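2018-02-22, small parts bench

Continuing the container check for the Urgate order. Open items from last time: lid fit on the clear boxes, the tip test on the cups, and whether the bench is flat enough to trust any of it.

**Bench**

Checked level first. The near panel is fine along its length. Front to back it falls slightly toward the trim. Shimmed the front left foot with one card thickness and rechecked. Good enough for tip tests, not for anything with liquid near the brim.

The step at the seam between the panels is small but a fingernail catches on it. A container set across the seam rocks. All tests today were done on the near panel, clear of the seam. Please keep to that, or the numbers will not compare. Gladys has asked Brullance for a one-piece top. Their answer is May at the earliest.

**Clear boxes**

Pulled 15 from the second carton. Washed, air dried on the rack, wiped with the lint-free cloth. Measured outside width at the rim and at the base with the calipers.

- Rim is wider than base on every one, as expected from the draft angle.
- 3 have a rim that bows inward on one long side. The lids go on those but lift at the corner when pressed in the middle. Set aside in the gray tray, marked with tape.
- The rest take a lid with one push and hold it when inverted.

Wall haze: I can read 12-point print through a wall with the page held against it. At arm's length behind the box I can't. The Giraldo sheet calls this grade "clear." I would call it translucent and label it that way in our own list, or someone will order it for a job where the contents have to be inspected without opening.

**Cups**

Same procedure as last week. Cup empty, push at the rim with the hook gauge, note where it goes over instead of sliding. Dry cup on dry bench tends to slide first. Put the strip of drawer liner under it and it tips every time, so the liner is now part of the method. Write it on the card.

Repeatability is poor on the first two pushes and settles after that. I think the liner needs to bed in. Proposed: discard the first two, average the next 9. Lungile thinks this is too many for a cup. Left it at 9 until we have a spread to argue over.

**Metal cylinders**

One cylinder used throughout. Deburred the rim with the fine file before handling; the inner edge had left a line on the first box it touched. Rim goes down on nothing plastic until it has been deburred, no exceptions.

Load question from Emasthorpe was whether the box wall will take a part of this type resting on its edge in transit. Static load in the press up to 800 g on one short wall: visible deflection, full recovery after release, no whitening at the corners. Left it loaded over lunch and got the same result. I did not try a drop.

Small parts on the bench: 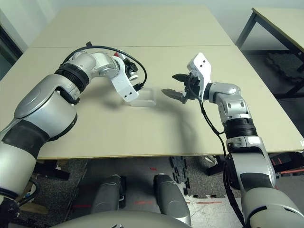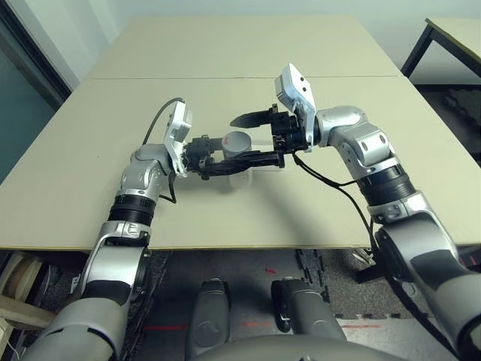
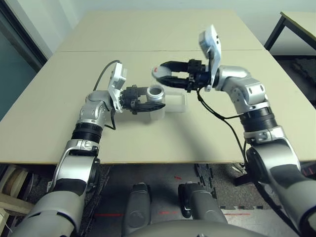

Storage after the check: boxes nest, but only with the lids off, and the stack grips if pushed down hard. Stack loosely, nearly full shelf height, with a sheet of paper between every few. Lids go flat in the shallow drawer. Cups go back in their sleeve, open end down.

Gray tray stays out until Gladys has seen the bowed rims. If they all come from the same cavity in the mold there should be a number on the underside. I could not find one with the loupe on the first, and did not look at the others.

To do:

- Reprint the cup card with the liner and the discard rule.
- Ask Giraldo for the definition behind "clear," in writing.
- Recheck the level after the shim has been under load for a few days.
- Drop test for Emasthorpe, if they still want it. Needs a sacrificial box and someone to hold the guide tube.
- Calipers read slightly high at zero when cold. Warm them in the hand first, or use the other pair. Other pair is in Lungile's drawer.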